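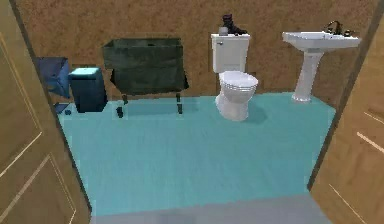 Script Coordinator, anthology drama series (fixed term)
Unstead Pictures, Haltness
Posted Wednesday, April 30, 2025
Reference: 2777

Unstead Pictures is hiring a script coordinator for the second season of Lockwood, an hour-long anthology drama produced for the Hultar streaming service. The season consists of seven self-contained episodes with separate writers, directors and principal casts. The position is based in the Haltness production office and reports to the supervising producer.

The post is full time for the length of the contract. The writers' room is already open. Prep starts in August and the coordinator must be in post before then.

The work

The script coordinator controls every version of every script from first network draft to final as-broadcast script. On Lockwood, episodes do not share sets, characters or story lines, and up to three episodes can be in different stages of revision on the same day. The season one archive holds 222 distributed script documents, including outlines, drafts, colored revision pages and one-page corrections. Season two is expected to produce a similar volume.

Duties include:

Proofreading outlines and drafts for spelling, format, scene numbering and internal continuity before distribution.

Locking scene numbers and page numbers at the production draft, and issuing A-pages and omitted scenes correctly after that point.

Preparing revision sets in the agreed color order, with revision marks checked line by line against the previous draft.

Maintaining the distribution list for each episode. Lists are separate. A person cleared for one episode is not cleared for the others unless the supervising producer has approved it in writing.

Submitting each draft to the clearance vendor, logging the report, and tracking replacement names, addresses, phone numbers and business names until every item is closed.

Preparing writing credit paperwork for each episode and keeping a dated record of who wrote which draft.

Conforming the final script to the locked picture, including added off-screen dialogue and changed slug lines, for delivery to Hultar with the caption and dubbing materials.

Keeping the season calendar of draft due dates, notes calls, table reads and delivery dates.

The coordinator does not take notes in the writers' room. That is done by the writers' assistant, a separate position that has been filled. The two share an office and cover for each other during illness and leave.

Required

At least one full season as script coordinator, or two seasons as writers' assistant or writers' production assistant on a scripted series, half-hour or hour.

Fluent use of Final Draft, including revision mode, locked pages, and the repair of files that have been pasted in from other software.

Accurate proofreading under time pressure. Shortlisted candidates take a timed test (see below).

Working knowledge of spreadsheets. The clearance log and the draft log are both kept in this form.

Ability to work late at short notice. Revision pages are often released after wrap, and the set needs them before the next morning's call. During shooting weeks the coordinator should expect two or three late evenings, usually from home.

Useful but not required

Experience on an anthology or limited series.

Experience preparing as-broadcast scripts for delivery in more than one language.

Familiarity with watermarked distribution systems. Training on ours takes one day.

A degree is not required. Please do not send transcripts.

Terms

Contract runs through final delivery of episode seven. An extension for season three depends on renewal and cannot be promised.

Pay is $2000 per week, on a guarantee of 50 hours. Overtime beyond the guarantee needs approval in advance, except for same-night page releases, which are approved automatically and should be entered on the time card as such.

Health coverage begins on the first day of the second month of employment. Paid sick leave follows state law. Production holidays follow the shooting calendar — they do not always match the office calendar, and the coordinator follows the shooting calendar.

Work is on site three days a week while the writers' room is open and five days a week during prep and principal photography. Post-production weeks can be done mostly from home. Unstead supplies a laptop, which must be used for all script files. Scripts may not be stored on personal devices or personal cloud accounts.

No relocation payment is offered. Parking at the Haltness office is free.

How to apply

Send the following as a single PDF:

1. A resume of no more than two pages, listing title, series, season and number of episodes for each credit.

2. A cover note of no more than one page. State your earliest start date and any dates you are already committed to before the end of the year.

3. Contact details for two references, at least one of them a producer or writer you have worked for directly. References will be contacted only after the interview.

Put the reference number and your last name in the subject line. Do not send writing samples. They will be deleted unread for legal reasons, and an application that includes one will be returned for resubmission without it.

The form for uploading the PDF is on the Jobs page of the Unstead website. Applications by mail are not accepted. The listing stays open until the position is filled, and applications are read in the order received.

Selection

Shortlisted candidates are invited to a 30-minute video call with the supervising producer and the outgoing coordinator. Those who go forward take a 90-minute paid test, done remotely. The test consists of a twelve-page draft with planted errors, a set of handwritten changes to be entered as revisions, and a short clearance report to be logged. Software is provided for the test if needed.

Final interviews are held in person at Haltness. Reasonable travel costs within the state are refunded against receipts.

Applicants who need an adjustment to any part of the process, including extra time on the test, should say so in the cover note or at any later point. Requests are handled by the production office and are not passed to the interviewers.

Unstead Pictures is an equal opportunity employer.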